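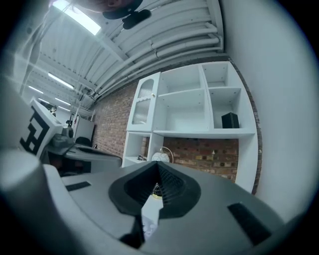

Photo: Reginald Pruitt / Itville

Itville » Kids » How Things Work » Can a Machine Do Your Chores Yet?

Can a Machine Do Your Chores Yet?

Posted 2023-12-25

Some chores are already done by machines. A washing machine washes clothes. A dishwasher washes dishes. If your family has a robot vacuum, it rolls over the floor and picks up crumbs and dust.

But someone still has to put the clothes in the washing machine. Someone has to take them out, fold them, and carry them to the right room. So far, that someone is a person.

Why is that? To find out, start with a shelf.

A shelf is harder than it looks

Putting things away on a shelf sounds like the easiest job in the house. The white shelves in the photo have open cubbies in different sizes, and there is a small black box sitting in one of them. Next to the cubbies is a cabinet with a door and a small round knob.

Say a grown-up asks you to put that box in the cabinet. You would walk over, pick it up, turn the knob or pull it, open the door, set the box inside, and close the door. It might take you a few seconds, and you could talk about lunch the whole time.

A robot has to work out every part of that. It has to find the box. It has to know which part of the wall is a shelf and which part is a door. Then it has to decide where to put its hand, how far to open it, and how hard to squeeze. If it squeezes too hard, the box gets crushed. If it squeezes too lightly, the box falls.

The door is another problem. A door swings in a curve, so the hand has to move in a curve too. If the hand goes straight back, it may slip off the knob.

What a robot uses for a hand

Your hand has four fingers and a thumb. It has skin that can feel heat, bumps, and wet spots. Most robots that pick things up have something much simpler, called a gripper.

A gripper usually has two parts that close together, a little like kitchen tongs. The gray gripper in the photo is one that a person can hold. It has black jaws that slope in toward a notch in the middle, and there are fine ridges on the insides of the jaws. Ridges can help keep things from slipping, like the bottoms of your sneakers.

Grippers that people hold are often used for teaching. A person does a chore with the gripper, and a computer keeps a record of how it moved and what was in front of it. Later, a robot with the same kind of gripper can practice from those records. The person does the chore many times, because one time is not enough to learn from.

What are the black and white squares for?

On the left side of the photo there is a white panel with a blocky black pattern on it. It looks a bit like a maze. This kind of pattern is called a marker. A computer can spot a marker easily and use it to figure out where a camera is and which way it is pointing. You use markers too. If you have ever said "turn left at the big tree," the tree was your marker.

How many tries does it take?

A project called Prenen set out to teach one robot arm to put small things on shelves. The team recorded 1194 tries done by people. Some were good and some were bad. After that, the robot could put a box on a shelf it had practiced with.

Then the team moved the robot to a different room and asked it to do 56 new tries. The lights were different and so were the shelves. The robot did well with boxes. It had trouble with round things, and it bumped the edge of the shelf when the opening was narrow.

Think about a round lamp on a thin bent arm. You would know right away to pick it up gently and not by the thin part. A robot that has only practiced with boxes does not know that.

What about stores and workshops?

Robots do better in places where everything stays the same. In a factory, a part can come down the line in the same spot every time, facing the same way. The robot makes the same move all day and does not get bored.

A store is somewhere in between. The shelves stay in one place, but shoppers move things around and put them back in the wrong spot. Jernunis, a company that makes shelf-stocking machines, tried one in a hardware store in Escobedo in January. The machine filled 2 shelves by itself. Workers still did the hooks, the bags of screws, and anything that had tipped over.

A home is the hardest place of all. Every home is different, and yours is different today from how it was yesterday. There may be a sock on the stairs.

So, can they do it yet?

Here is where things stand with a few common chores.

Vacuuming a flat floor: Yes. Stairs are still a problem for most robot vacuums.

Washing dishes: Partly. The machine washes, but you load it.

Folding a towel: Sometimes, slowly. Cloth changes shape every time it is touched.

Putting things on a shelf: Sometimes, with things the robot has practiced on.

Cleaning your whole room: No.

Try it yourself

You need kitchen tongs, a small box, a ball, a sock, and a low shelf. Ask a grown-up before you use the tongs.

Hold the tongs in one hand and put your other hand behind your back. Pick up each thing and set it on the shelf. Now try again with one eye closed. Which thing was hardest to pick up? Did you drop any of them? Write down what you would tell a robot to do differently.

Words to know

Gripper: the part of a robot that grabs and holds things.

Marker: a pattern that helps a computer tell where something is.

Record: information that is saved so it can be used later.

More in How Things Work: Why Do Elevators Stop at the Right Floor? | How Does a Thermostat Know?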